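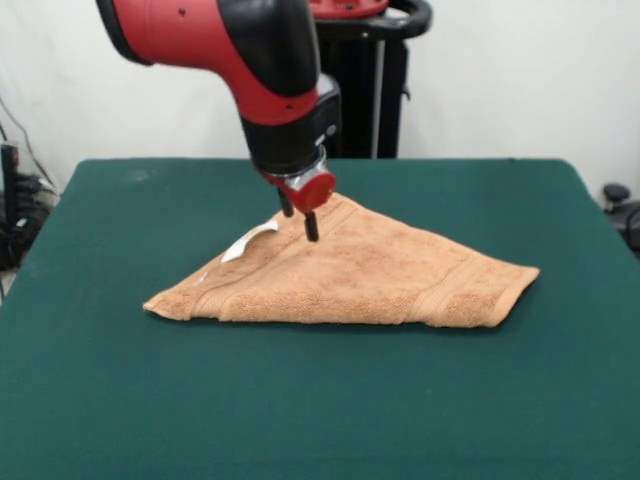
An orange terry towel, partly folded, on the green felt table at the Maner Street linen room.

Brevau linen room asks for towels before winter

The community linen room in Brevau will take in used bath and hand towels every Wednesday through the end of February, the Plilusari Linen Exchange said this week. The exchange, which has run the room on Maner Street for six years, is short of bath towels in particular.

The group handed out 1756 towels last year to families moving into new apartments, to the night shelter and to two school swim programs. It has 402 on the shelves now. Last winter it gave out over 1000 between the first frost and the spring thaw, and it expects demand to be at least as high this time.

Towels can be any color and do not have to match. Small stains are fine. The room cannot take towels with holes, bleach burns or torn hems, but it keeps a separate bin for those and sends them to the animal shelter on the Lukoševičius farm road, where they are used as bedding.

Donors are asked to wash towels before bringing them in and to skip the fabric softener, which leaves a coating on the loops and makes a towel slower to soak up water. Care labels should be left on. The people who do the sorting check them for washing temperature, and a towel with no label goes into the cool wash by default.

All sorting and folding is done on a table covered in green felt, which keeps the cloth from sliding. Towels are opened out flat, checked on both sides and folded in thirds lengthwise, then in half twice, with the woven band on the outside. Folded that way, a bath towel fits the depth of the shelves and a stack of ten stands up without leaning. Hand towels are folded in half once less and kept on the lower shelves.

The table is cleared at the end of each session, and the felt is brushed down with a stiff clothes brush to lift the lint. The exchange plans to replace the felt in spring. The current piece has been in use since the room opened, and a new one will cost $40.
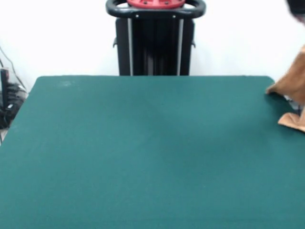

The felt-covered table with nothing on it. A new cover is planned for spring.

Washcloths, bath mats and robes are also accepted, though space for mats is limited and the room may turn them away on a busy day. Bed sheets go to a different collection — the one at the Brevau bus depot — and should not be left at Maner Street.

The room is open for drop-offs from 10 a.m. to 4 p.m. Bags can be left on the bench inside the front door. The exchange asks that nothing be left on the sidewalk after hours, as several bags were rained on last fall and had to be washed again.

Anyone who needs towels can come during the same hours. No paperwork is required, and each household can take up to six.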